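Perron Residents' Forum
Board: House Rules and Shared Facilities
Topic: Proposed change to kitchen quiet hours, Galter House

LCampbell_Office
Posted 2024-01-06

Residents of Galter House are asked to comment on the proposed amendment to Section 5 of the House Rules, which governs use of the shared kitchens at night. Under the present rule, kitchens close at 11 p.m. and reopen at 6 a.m. The amendment would keep them open at all hours, with cooking limited to the microwave between 11 p.m. and 6 a.m. Stoves and range hoods would remain off during that period.

Comments will be accepted in this thread until the end of January. The text of the amendment is posted on the notice board beside the mail room.

Laurier Campbell
Office of Residence, Perron

northstair
I wish to record my support. A considerable number of residents work evening shifts at Wasesent and return after the kitchens have closed. The present rule obliges them to eat cold food in their rooms, and the House Rules also discourage food in rooms. The two provisions do not sit well together.

Room_above_kitchen
I must object. My room is directly over the second floor kitchen. The microwave is not the source of the disturbance. The disturbance comes from conversation, cabinet doors, and chairs being dragged over tile. The amendment addresses none of these. I would ask the Office to state how the limit on cooking will be enforced when no staff member is on duty.

LCampbell_Office
Enforcement would follow the existing procedure. A written complaint is logged, and the resident concerned receives a notice. A second notice within the same term leads to loss of night access for 40 days.

Room_above_kitchen
That procedure requires the complainant to identify the person responsible. I do not intend to go downstairs at 2 a.m. to collect names.

tessellate
The previous speaker raises a fair point, although I do not believe it justifies closing the room altogether. Konimik House has kept its kitchens open overnight for two years under a similar rule. Felt pads were fitted to the chairs and soft stops to the cabinets. I lived there until last summer and slept without difficulty.

Room_above_kitchen
Konimik has concrete floors. Galter does not. The comparison is of limited value.

northstair
Would a trial period be acceptable to those opposed? I suggest 60 days, with the complaints log made available to residents at the end.

Room_above_kitchen
I would accept a trial on the condition that the door closer is repaired first. The door currently slams. I reported it in the fall under work order 453 and have received no reply.

LCampbell_Office
The work order has been located and passed to maintenance. The suggestion of a trial period will be put to the House meeting.

tessellate
I would add that Section 5 should mention dishes. Washing up late at night is as loud as cooking, and the draft is silent on the matter.

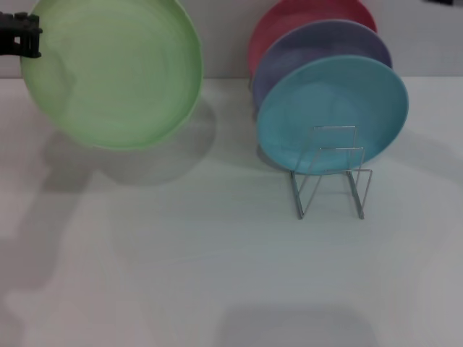
quietfloor3
May dishes be left in the sink overnight if the kitchen is in its quiet period?

LCampbell_Office
Under the current rules, dishes must be washed and put away before the user leaves the kitchen, at any hour. The draft does not alter this requirement.

tessellate
Then the draft permits a resident to heat a meal at 1 a.m. and requires the same resident to run the faucet directly afterward. I would prefer that dishes be rinsed, stacked, and washed by 8 a.m.

northstair
I disagree. Anything left until morning becomes the problem of whoever makes breakfast first. The existing requirement should stand.

Room_above_kitchen
For once I am in agreement with northstair. Running water does not carry through the floor to any great extent. The door does.

LCampbell_Office
Both positions have been noted and will be included with the amendment when it goes to the meeting. Residents who prefer to comment privately may leave a signed letter at the front desk.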